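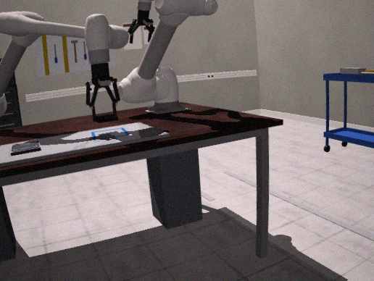

Budgeting for a two-arm cell starts with the mounting, before any arm is priced. Each arm needs a rated base, a clear reach and a controller slot, and these three items set the size of the table. Students usually enter the table as furniture and carry no load figure for it. In the layout used for this unit one arm is fixed through a flat plate to the tabletop, toward the back, with a broad pedestal block beneath the center of the top. Enter the plate and the pedestal as separate lines. Neither is included in the arm quote from Memau or from Deseck.

Floor space is the next line. Allow for the table, the swing of both arms and one parts cart. The cart may stand inside the room but outside the swing.

Section 2. Grippers and fixtures

A parallel gripper is quoted without fingers. Long fingers reach into racks and trays but flex more under load -- ask for the payload at the fingertip, and reject a quote that gives it only at the flange. Order 3 sets of fingers for each gripper: one in use, one spare, one for rework.

Placement targets are cheap and are often left out of the plan. A marked outline on a flat board is enough for most pick-and-place trials. The outline should be larger than the part on every side, and the plan must state whether a part that lies inside it but is turned counts as placed.

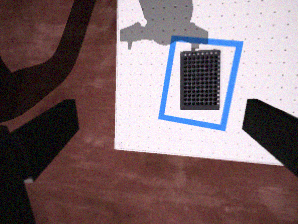
State the angle tolerance in the same line as the position tolerance. A supplier who quotes only position has priced half of the task, and the missing half comes back as a change order.

Section 3. Simulation hours

Simulation is charged by the hour under the Wundbridge plan. Use 240 hours for the base case and add 40 for each change of layout. Hold 20 hours in reserve for gripper changes. Hours not used by the end of August do not carry over.

Exercise. Prepare a one-page budget for the Idahosa cell with two arms, two grippers, table, pedestal, cart and simulation hours. List installation separately. Send it to Vesela Dimitrov -- questions on quotes go to Adel Bouazza.

Revised 28/07/2021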